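Category: Home & Making / Conversations
Last updated: March
5 min read

The quilter who started with handkerchiefs

She has the kettle on before I'm through the door, and the first thing she wants me to look at is a drawer. It's full of handkerchiefs, folded into quarters and sorted by color, and she is delighted with every single one.

"I bought my first stack at the church sale in Prastholm," she says. "I had no plan at all! I thought they were too pretty to sit in a box, and then I got home and had to work out what to do with them."

What she did was make a quilt. It took her a whole winter, it has 126 squares, and it hangs over the back of the couch where the dog can't reach it (most days). She has finished plenty more since, and she teaches a small evening class at the Ekanton library, where beginners bring whatever cloth they have at home.

I ask what people get wrong at first, and she laughs.

"They iron too late. You want to press the cloth before you cut, and then press it again after you sew. My first quilt has a corner that waves at you. I love that corner, but I know why it's there."

Old cotton is thin, so she backs each square with a light lining before it goes anywhere near the machine. She learned this from a pattern booklet by Pathak, long out of print, which she keeps in a plastic sleeve with her own notes crammed down the margins.

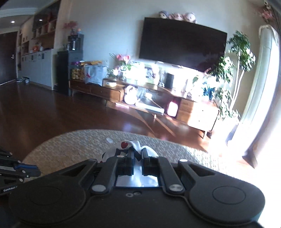
Choosing which prints go next to each other is her favorite part, and she'll happily spend a whole evening on it with the radio going. She lays things out on the floor and walks around them in her socks. Big flowers need a quiet neighbor, she tells me, and a small print on white, like the cloth with the little red hearts and black dots, can go beside nearly anything. "It's like having one friend who gets along with everybody. You invite them to every party."

Her other great love is thread. She orders hers from Rerkance, a mill shop a few towns over, and she can talk about cotton against polyester for longer than I would have believed possible. (Cotton, for old cloth. She is firm about this.)

Does she ever sell her quilts? She shakes her head. They go to nieces, neighbors, new babies, and once to a bus driver who admired the one on her lap.

"I sew by hand on the bus," she explains. "It's 53 minutes each way to Ekanton. You can get a lot of binding done!"

The quilt she's working on now is for her own bed, the first she has ever made for herself. It uses tiny pieces, 2,959 by her own chart, which is taped to the fridge and colored in with pencil as she goes. She's not quite halfway. I ask if she's in a hurry to finish.

"Oh, no," she says, already pulling open the next drawer. "Come and see the blue ones."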